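Bench safety and inspection checklist: gripper comparison, two-arm table
Skodstead workshop, bay 14
Checked by: Ching-wen Choi
Date: Tue 21 May
Grippers under comparison: Griltport parallel (current), Liu two-finger, Grondisix soft pads
Task set: glass cup, tray and coffee machine

Mark each line OK, FIX or N/A. Comments go straight under the line they belong to. Please write full sentences if you can, as the person reading next week may not be you!

SECTION A. BEFORE POWER

A1. Arm base plates tight to table, both sides. OK
Went round every bolt with the torque key. The right base took a tiny nudge on one corner, the left took nothing. Paint marks redrawn on both so we can see any creep.

A2. Front bracket and clamp secure. OK
No play when pushed by hand. I would still like a thicker washer under the clamp, and there are some in the blue drawer if anyone gets there before me.

A3. Emergency stop reachable from both operator positions. OK
Pressed from each seat. Both arms dropped out cleanly and neither sagged by an amount I could see. Reset needs the full quarter turn, so don't be shy with it.

A4. Cables on the floor clear of walkway. FIX
The ones behind the table are still lying loose on the concrete. You don't walk there in normal use but you do when you refill the water tank, and I caught a toe on one. Cable covers wanted along that whole stretch.

A5. Boxes and packaging out of arm reach. FIX
Cardboard on the left side wants moving to the store. The arm's soft limit keeps it away, but soft limits get edited, and I did edit them twice last week.

A6. Stand legs outside the marked zone. OK
Close on the far right. Fine for the camera positions we use now. Recheck if anybody swaps the lens, as the stand has to come forward for the wide one.

A7. Gripper mounting screws, thread lock applied. OK
All three grippers checked off the arm, then the Griltport refitted. What a pleasure the new quick-change plate is! It took me 19 minutes per swap with the old four-screw flange and now I'm done before the controller has finished its restart.

SECTION B. POWER ON, NO OBJECTS

B1. Homing, left arm then right arm. OK
Always in that order. The right arm's home path crosses the middle of the table and you want the left parked first.

B2. Joint speeds limited for first run of the day. OK
Set to the slow profile. Leave it there until C is finished.

B3. Gripper opens and closes through full travel. OK
Griltport: smooth, with a faint click near fully open that has been there since we unpacked it. Liu: smooth and very quiet. Grondisix: slow to open, and I've written more on that in D3.

B4. Camera views match the controller's idea of the table. OK
Ran the corner check twice. The fixed view needed no correction. The left wrist view was a touch out, so I redid the calibration and it now agrees.

B5. Stop on contact. OK
Tested with the foam block against each fingertip in turn. All three grippers let go of the push at the setting we agreed. I then tried it at the next setting up for interest, and the Liu was noticeably later than the other two. Keep the Liu on the lower setting.

SECTION C. POWER ON, WITH OBJECTS

C1. Glassware inspected for chips. OK
Run a fingertip round the rim, in gloves. One tumbler from the spare shelf had a nick in it and went in the glass bin.

C2. Liquid kept to a small amount. OK
A shallow puddle in the bottom of the cup is plenty. It shifts the weight enough to show you a lazy grip, and if the lot goes over, the tray catches it.

C3. Tray flat and in place before any glass is lifted. OK
No glass travels over bare table during a gripper trial. I know it costs a second or two of path length.
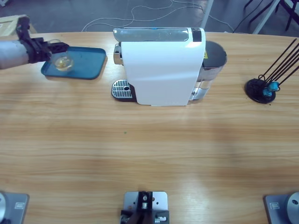 C4. Coffee machine water tank seated, lid closed. OK
Push down on the lid until it stops moving. The tank is the part most likely to be knocked by the right arm coming in from the side, so look at it again after every change to the right arm's path.

C5. Heating function disabled for grasp trials. OK
We do the hot work in a separate session with the splash screen up. For cup handling it adds nothing, and it makes me nervous having steam near the wrist camera.

C6. Drip tray emptied and pushed home. OK
When it sticks out even a little, the cup placement is off by the same amount and you will blame the gripper. I blamed the gripper for most of a morning.

C7. Operator hands outside the zone before resume. OK
Say "clear" out loud, every time, including when you are alone in the bay. I talk to myself anyway.

SECTION D. COMPARISON NOTES

These used to live in a separate file and then no one could match them to the inspection, so they stay on the sheet from now on.

D1. Griltport parallel
Still my favourite for the cup. The linkage gives you a wide opening and the fingertips come in level, so the glass doesn't walk sideways as it closes. You can set the force low and trust it. Total cycles on this unit read 1,343 this morning and I can't feel any slop at the tips. The pads are starting to polish, though, and polished pads on clean glass are a poor mix. Change them at the next inspection whatever they look like.

D2. Liu two-finger
Lovely fine control and so quiet that I looked twice to see if it was moving. The fingers are slim, so it gets into the gap beside the machine where the Griltport has to come in from above. Against that, the small contact patch lets the cup tilt if you grab it off centre. I'd pick it for levers, lids and anything with an edge. I wouldn't pick it for a full glass yet. Longer pads are on order and I'm really looking forward to trying them.

D3. Grondisix soft pads
This one makes visitors smile and it deserves to. It wraps round the glass and holds on even when my approach angle is terrible. Two safety points. First, it is slow to release, and if you move the arm up before the pads have fully let go you drag the cup with you. Add the wait to the script; don't rely on watching it. Second, the pads pick up crumbs and coffee dust from the table, and a gritty pad on glass scratches. Wipe with a damp cloth between sets.

D4. Controllers
Ran the Griltport on both the old controller and the new one. Loop rate on the new one is set to 1,000 per second and you can feel the difference when you lean a hand on the arm in guided mode: it gives way at once and there's none of that old treacly drag. The old box is perfectly safe. It just makes you work harder, and tired people make mistakes, so I count that as a safety comment.

D5. Camera placement
The fixed view beside the table is the best one for judging height above the tray. The wrist view is best for the last bit of the approach, right up until the fingers get in the way. Clear glass is hard for both. A strip of matt tape on the cup helps the wrist camera enormously, but then you're testing tape, so I've logged taped and untaped runs under different names. Please keep doing the same.

SECTION E. SHUTDOWN

E1. Cup set down before arms are parked. OK
Never park while holding. The Griltport keeps its grip when the power goes, the Liu does too, and the Grondisix does not.

E2. Table wiped, small bits removed. FIX
Crumbs and little scraps keep turning up in the working area. They don't bother the arms, but they do upset the object finder now and then. Full wipe at the end of each session, including under the tray.

E3. Liquid poured away, glass dried and boxed. OK

E4. Both arms parked, stop pressed, main switch off. OK
Switch tag hung on the right-hand side.

E5. Gripper off the arm and in its own foam case if not used next day. N/A
Griltport stays on for tomorrow's session.

ITEMS CARRIED OVER

A4, cable covers: ordered, to be fitted before the next two-arm session.
A5, cardboard to store: I'll do it myself.
E2, wipe: cloths and spray now kept under the table on the operator side.
Griltport pads: change at next inspection, old pair to be kept in a labelled bag so we can compare the wear.
Grondisix release wait: to go into the shared script, with a comment saying why it's there.
Long pads for the Liu: rerun B3, B5 and C1 to C7 in full when they arrive, and don't skip B5.
Torque key goes back for its yearly check in August. Borrow the one from bay 19 while it's away.

Bench passed for use at slow and medium profiles. Fast profile not passed until A4 and A5 are closed.

C. Choi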